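Home | Courses | Timetable | Handouts | Lab booking | Contact

Practical Automation, Handout 3
Choosing a two-arm work cell: the Stineler kit under review
By Lama Abu Hammour
July
Shares 11 | Comments 3

Before the lecture please read the first two sections. The rest we will go through together on Wednesday, and you should bring your own copy because there are spaces where you will want to write.

1. What we are reviewing and why

The Stineler kit is sold as a complete set: two arms, two grippers, one camera for the head and one small camera for each wrist, the control box and the software. The seller in our region is Pamness, and they also offer a service plan. We have the kit on trial and the department must decide in the autumn whether to keep it. I thought this is a good opportunity for you to learn how a purchase like this is judged, since in your first job you may be asked to do the same with less time and less information.

A review of a robot is different from a review of a single tool such as a drill. With a drill you can hold it, make ten holes, and you know most of what you need. With a robot you are buying the mechanics, the programs, the support and also a certain amount of your own work. Many beginners look only at the first of these. In the exercise report from last year more than half of the pages were about the reach and the payload, and very little was written about who will repair the gripper.

Please keep in mind the name of our test task, which is "sort and set down". Small soft things are on a table. The operator, or later the program, must take each one and place it in the position that was asked. It sounds easy. Soft things change their form when they are held, so the program cannot trust that the object has the same outline as one second before.

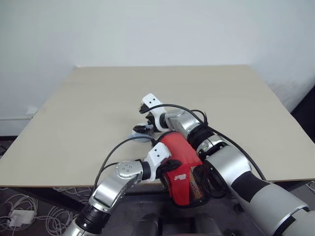

2. The four questions

I use four questions for every kit. Kamran Mousavi, who taught this course before me, had seven, but students did not remember the last ones.

a) Can both arms work in the same area without disturbing each other?

Two arms give you more possibilities, and they also share one space. The manual from Stineler has a drawing of the common area, and you should compare it with your own table and not with the table in the drawing. Ask what the software does when one arm wants to pass where the other is standing. In this kit the second arm waits. It is a safe solution but it costs time, and when the task is long the waiting becomes a large part of it.

Ask also about the cables. A cable on the outside of the arm is easy to replace and easy to catch on something. A cable inside the arm is the opposite. Neither is wrong, but you have to know which one you are paying for.

b) How does the gripper treat soft objects?

The gripping force can be set in the software, in steps. For our task we keep it low. Rizwan Ansari prepared a table of the settings, and it is on the shelf with the manuals. Please do not write in it.

If the force is too low the object slides, if it is too high the fabric is pressed and the object turns in the fingers when it is lifted. Between these two there is a setting which works for most things but not for all. A padded pouch can need a different value when it is full and when it is empty. For this reason I would like a kit where the force can be changed during the movement. The Stineler permits it, but only from the script and not from the screen with buttons.

c) What do the cameras see, and when?

The head camera gives the general view. When the arms are stretched forward they can cover the object exactly at the moment when you need to see it. The wrist camera comes close and it looks along the fingers, so it is useful in the last part of the movement. You need to plan for both.

Students often ask if it is possible to save money and buy the kit without the wrist cameras. Pamness does offer this version. My advice is to try the task one time with the wrist views closed on the screen. After that you can decide, and please write down your decision with the reason.

d) Who helps when it stops?

The service plan is sold under the name Sakley and it has two levels. The lower level is help by telephone. In the higher level a technician comes, and a replacement arm is sent if the repair is long. Read the part about the wearing pieces, it is on the last page in small letters. Fingers and pads are not included in either level.
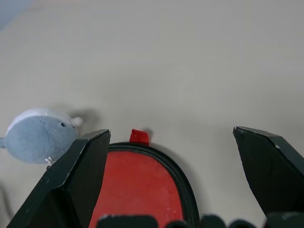
3. Wear and the cost of small parts

This section is the one which the catalogue does not have. When Reynaldo Ambrosio calculated the yearly cost for our application, he took the price of the service and forgot the spare parts, and I signed it without noticing, so we are both responsible. Fingers are hard parts that meet tables, boxes and sometimes each other. Look at the ones in the wrist view: there are pale scuffs and chipped spots on the upper edges of the left finger, and a tiny white chip on the ridge of the right one. Marks like these do not tell us if the grip has become worse. For that we need a measurement, and the measurement must be repeated in the same conditions.

The check we do in this course is simple. After every 80 grips the operator stops the program, opens the fingers completely, and passes a clean cotton cloth along each edge. If the cloth catches, the finger is noted in the book. At 2000 grips the fingers are taken off and compared with the unused pair in the drawer. I do not claim that these are the best numbers. They are the numbers we can keep with the hours we have in the laboratory.

Write also which side of the finger has the damage. An outer edge may have another reason than an inner face, and when you call the service they will ask you this before anything else.

4. Comparison with the second offer

We received a second offer, from Pangilinan. They do not sell the arms. They bring a ready cell, install it, and you pay each month. When the contract ends they take it back. I asked Florante Estrella to visit one of their customers and he came back with a mixed opinion — the installation was quick and clean, but each change to the task had to be ordered, and the customer waited for it.

For a factory with one product this can be acceptable. For a teaching laboratory it is difficult, because we change the task almost with every group. On the other hand, with the Pangilinan offer the small parts are included in the monthly price. You see that the two offers cannot be compared by one number only.

In your notes, make two columns and fill them from the documents in the course folder. Take these rows:

- purchase or monthly payment
- training of staff
- wrist cameras, included or extra
- fingers and pads, included or extra
- changes to the task, who makes them
- time until somebody comes
- what happens at the end

If a document does not give the answer, leave the place empty and put a question mark. Do not guess. In the past I received very nice tables where I could not find the source of half of the values.

5. About demonstrations

When a seller shows you the robot, he has chosen the objects. Bring your own. I recommend one thing that is soft and round, one with a strap or a loop, and one that has a shiny surface. Ask to place them yourself, and put two of them near to each other, so that the fingers must go between. Then ask for the same task again from a different starting position.

Ask also to see a failed attempt. A good seller will show you how the machine recovers, and the recovery is the part you will live with. When I asked this at Pamness the engineer was a little surprised, but he stopped the arm with the object in the gripper and we could see how to release it by hand. It needed a key and a menu, and the menu was not in the first place where I looked for it.

6. For the report

Your report has a maximum of 11 pages with the tables. I would like to see your recommendation on the first page, even if you are not fully sure of it, and then the arguments. Work in groups of 3. Each member should operate the arms at least once before writing, and the booking list is in the usual place.

In the arguments please separate what you read, what you were told and what you measured yourself. A different mark in the margin for each is enough. If you change your mind during the work, leave the old opinion in the text and explain the change, I will not take points for this.

The questions about the Sakley contract you can send to me until Wednesday noon. I will collect them and ask Pamness in one message, and the answers will be put in the course folder next to the price lists.

Comments (3) | Share | Previous handout | Next handout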